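Section 4: Setting up your family season list

The Tendia planner lets a household keep one shared list of things to do over a season, such as walks, baking, crafts and days out. Setting up a list takes one adult. Children can be added later.

Before you start, you will need the family code from your welcome email.

1. Open Tendia and tap Lists, then New season list.

2. Choose a season. Autumn lists open in September and stay open until you close them.

3. Type a name for the list. Names can be up to 14 characters long, including spaces.

4. Tap Add people and enter the family code. Everyone on the code will see the list the next time they open the planner.

Note: Grandparents and friends who live elsewhere can be added as guests. Guests can tick things off but cannot delete them.
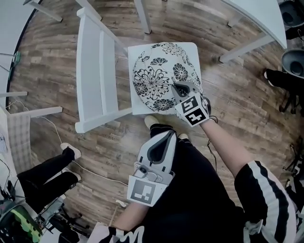 5. Tap Add activity and write the first one in a few words, for example "Leaf rubbings" or "Soup in a flask at Zedthorpe woods". Keep each activity to a single outing or job. Longer ones tend to sit on the list unticked.

6. Pick a tag: Indoors, Outdoors or Either. The planner uses the tag on wet days, when it moves the Indoors activities to the top.

7. If the activity has to happen on a set day, tap the calendar symbol and enter the date. The Dimesley lantern walk, for instance, would go in as 25th October. Leave the date blank for everything else.

8. Repeat steps 5 to 7 until the list is long enough. A list can hold 192 activities, but most families will want far fewer.

Caution: Deleting a list also deletes its notes and photos. To keep them, use Archive instead.

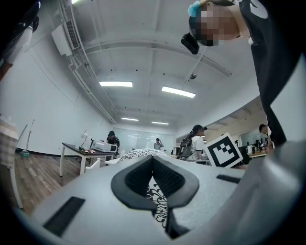

9. To carry over unfinished activities from last year, tap Bring forward and tick the ones you want. Dates are not carried over – you will need to enter them again.

10. Tap Share. The list is now live.

Adding notes

Each activity has a notes box that holds up to 4000 characters. Use it for recipes, bus times or what to pack. Notes are saved when you leave the box, so there is no Save button.

If the list does not appear

Check that the other person has typed the family code in capitals. If they see message 117, the code has expired – tap Renew code on your own device and send them the new one.

For printing the list as a wall chart, see Section 5.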